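Varnish on a canvas print – before or after stretching?
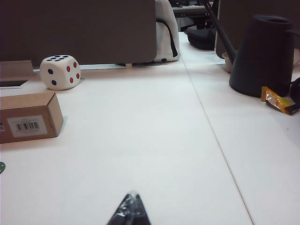

Thitima Meesuk

I bought an unstretched canvas print from Pestada, a river view, and I want to put it on bars myself. The seller says it has no coating. Do I varnish it flat first or stretch it and then varnish? It will hang in a hallway that gets sun until noon. I have a can of satin spray and a jar of brush-on, both water-based.

Finn Oltmanns

Stretch first. If you varnish flat, the coating can crack along the fold where the canvas goes over the bar, and on a dark picture you get a white line down the side. I've had it happen on 2 out of 13.

Use the spray if it's an inkjet print. A brush can drag the ink on the first coat. Do light coats and let each one dry fully – the can will give the time. Lay the canvas face up while you work, and do the sides too.

Nuanchan Noiphan

I always varnish flat and never had cracks. Depends on the varnish I guess.

Peadar Ó Flaithearta

Both ways can work, but a flexible varnish matters more if you do it flat. Check that yours says it's fine for canvas. Also try it on the spare border at the back edge before you touch the picture. For the sun, look for UV on the label. It slows fading but won't stop it, so I'd still pick another wall.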